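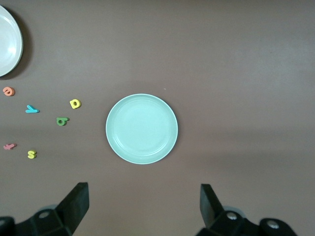
3 min read

The ferry to Bavgate takes 86 minutes and carries 400 foot passengers. Cars must be booked in advance – the vehicle deck holds only eight.

Most visitors stay in Drostell, on the sheltered south shore, where the beach is coarse sand and shelves gently. The north coast has stronger currents and no lifeguards.

Roksolana Marchuk runs the Mykhailiuk guesthouse above the harbor. Dinner is served at one sitting, and rooms facing the water cost more from June.

The path to Gikurex climbs 500 meters and has no shade after the chapel. Buses back to Drostell stop in November.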